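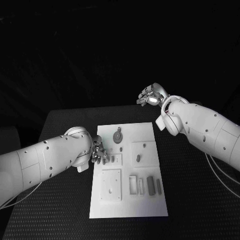 What is a worktable?
A worktable is a table made for doing things on, such as cutting, sorting, mending or putting parts together, and it is usually plainer and sturdier than a table meant for meals.

The worktable is one of the oldest and most patient pieces of furniture, and most homes have had one in some shape or other, even if it spent its evenings as the kitchen table. The word covers a wide family: the sewing table with its drawer for thread, the potting table out by the shed, the long packing tables of a warehouse, and the small bench where watches are opened up and cleaned. A workbench is a close cousin, and many writers use the two words for the same thing, though a bench is generally heavier and more likely to carry a vise.

Height
Height matters more than anything else to the person who has to stand there all afternoon. Fine work is done on a higher top, which brings the piece closer to the eyes, while heavy work such as planing or kneading calls for a lower one, so that the weight of the shoulders can help. Tables with adjustable legs settle the question nicely where several people share one top - though they tend to be less steady at full height.

Tops and coverings
Solid wood is the traditional choice and is still well loved, partly for the way it can be sanded back and used again. Steel is common in kitchens and metal shops. Many tops also get a covering, such as rubber matting, cork, linoleum or felt, to keep small pieces from rolling and to soften the noise. Dark coverings make pale parts easier to find, and the reverse holds just as well.

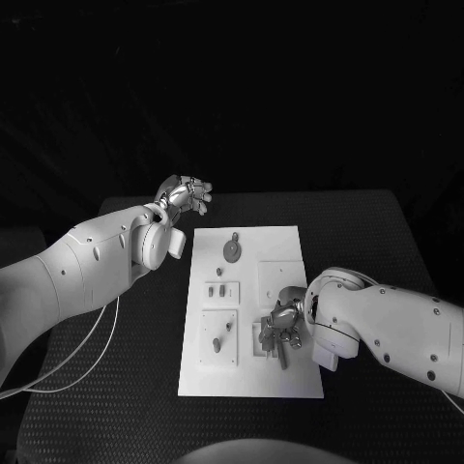

White board with small fixtures and parts on a dark gray table.

Boards and trays
A loose board laid on the table is a handy old habit. It lets a half-finished job be lifted away at suppertime and brought back later with everything still in its place. Puzzle makers, model builders and jewelers all use some form of it, often with a low rim.

Makers and collections
The firm of Lindqvist, in Skerby, began with school sewing tables and later sold a folding model rated for 100 pounds, which remained in its catalog for 50 years. The Skakard pattern, with a crossbar set low enough to rest a foot on, is still copied by home builders. The Zadville Furniture Museum keeps 1,163 pieces, of which 13 are worktables, among them a cobbler's table with a scooped seat at one end.

See also: Workbench; Drafting table; Kitchen table; Sawhorse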